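Giving up the car, month two

So June was my second month without the car and I promised a few of you an update. Short version: I miss it on Tuesday evenings and hardly at all otherwise!

Tuesday is choir, and choir is over in Dristolgate, and the last bus back leaves while we're still on the warm-ups (I exaggerate, but only a bit). Zodwa has been giving me lifts, bless her, and I pay her in banana bread. She says she's getting sick of banana bread. Lemon drizzle next, then.

The money side is better than I'd hoped. Insurance, petrol and that permit for parking outside my own house came to £652 over the same stretch last year, and I've spent nowhere near that on buses, even with two taxis I'm not proud of.

What I hadn't bargained for is the shopping. I used to do one enormous load at Hendricks and forget about it, and now it's whatever I can carry up the hill, so no more giant bags of potatoes. I've started eating a lot more rice. Riaan keeps telling me to get a trolley, one of those tartan ones, and I keep saying I'm not ready, but I've been looking at them online most nights so we all know where this is going.

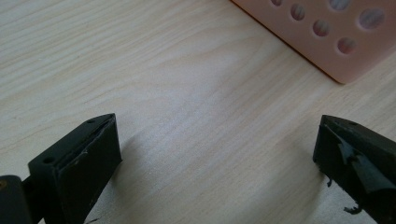

A corner of something pink on the table.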